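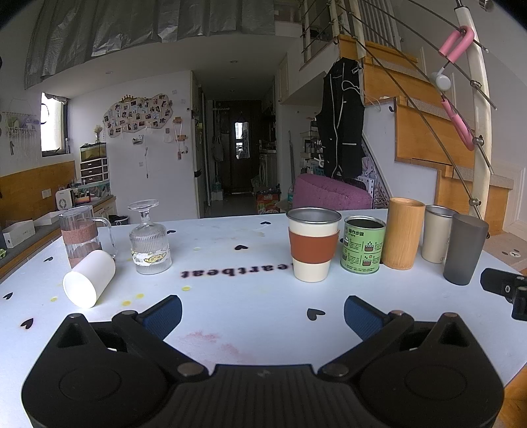

Cup sorting day: everything out on the white table.

I put off sorting my cups for so long that the shelf above the kettle stopped closing. Well, the door did. Last April I finally pulled everything out in batches and worked out a system, and my friend Irina Bălan asked me to write it up after she saw my cupboard, so here goes!

You'll need a clear table, a dish towel, a box for the giveaways, and an hour or so with no one waiting for lunch.

1. Get a batch onto the table

Don't do the whole cupboard at once. I tried that the first time and ended up with mugs on the floor and a cat in the middle of them. Take one small batch, spread it out so you can walk your eyes over it, and leave gaps. If a cup tips over, like my plain white one, just let it lie there until you get to it.

2. Sort by what it's made of

I used to sort by size, and it looked great for maybe a week. Now glass goes with glass (the ribbed mug with the pink band, the goblet), metal goes with metal, and bamboo gets its own spot – mine is the tall one with the grain showing. The cups with sleeves, like my cream tumbler with the rust-brown one, I leave for last, since I like to slip off any sleeve that comes off and check underneath. You would not believe the coffee drips.

3. Peel the labels

If a glass still has its label, decide now. My goblet has a white one with yellow and green pictures, and I'm still going back and forth on it. To get one off, fill a bowl with warm water and a squirt of dish soap, soak for 20 minutes, then rub with a little cooking oil.

4. Pull out the things that aren't for drinking

There's always something. I had a short green can in with the cups, open at the top, with little drawings of containers, drops and soil under the word STEPS. That went over to the windowsill with my plant stuff.

5. Put them back

Stemmed glasses go upside down on a towel or a soft liner. I cut mine from a Jorkholm drawer mat, and one mat did 3 shelves. Everyday cups at the front, metal ones behind. Don't stack glass inside glass – ribbed bowls get stuck, and then you're standing there with ice water and a bad mood.

Anything you haven't used since the last sort goes in the box. Qianru Gu at work took most of mine, and she's already asking when I'm doing the plates.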